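3.2 Layout of the open case and order of removal

The desktop computers in the Havoslow collection were retired office machines, most of them black towers of a similar size. They reached the Plula workshop in two deliveries, the second in December, and 1191 units were logged in all. We were interested in how the inside of a tower affects the work of taking it apart: which parts can be reached at once, which are blocked by cables, and which need another part moved first.

Every tower was laid on its side on a slatted aluminum table with the side cover off. The slats let dropped screws fall through to a tray, which saved time but meant the tray had to be checked after each unit. Removed parts were set down to the left of the case, with memory modules kept apart from other boards so that their contacts would not be scratched.

We divided the interior into two zones. The board zone holds the motherboard with its processor, memory slots and expansion slots. The drive zone holds the optical drive bay and the cage for the lower drive. In many of the newer units the drives are held by plastic latches or caddies and come out without a screwdriver. Color helps here. A blue handle in a dark case is found quickly even by someone new to the model, while a black clip on a black bracket is often missed on the first pass.

Cables were the main source of delay. Power leads from the supply often cross from one zone to the other, and in a packed case they lie over the parts that should come out first. Following the Sarkar worksheet, we recorded a cable as blocking only if it had to be unplugged or pushed aside before a part could be lifted out. Tied bundles were treated as one cable. Figure 2 gives a typical view, with black and orange power cables running diagonally across the middle of the case and a blue SATA cable curving up beside the drive-caddy handle.

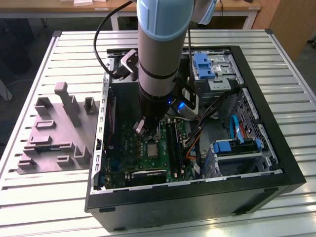 Figure 2. Open desktop tower on the work table, with the motherboard at lower left and the metal optical drive bay at upper right.

Memory was taken out before the processor in all units. The 14 step order listed in the Fultar manual puts the drives first, and we kept to it except where a power bundle lay across the board – in those units the bundle was unplugged at the motherboard end and folded back over the drive cage before any other part was touched. Units with a damaged latch were set aside and are treated separately in Section 3.4.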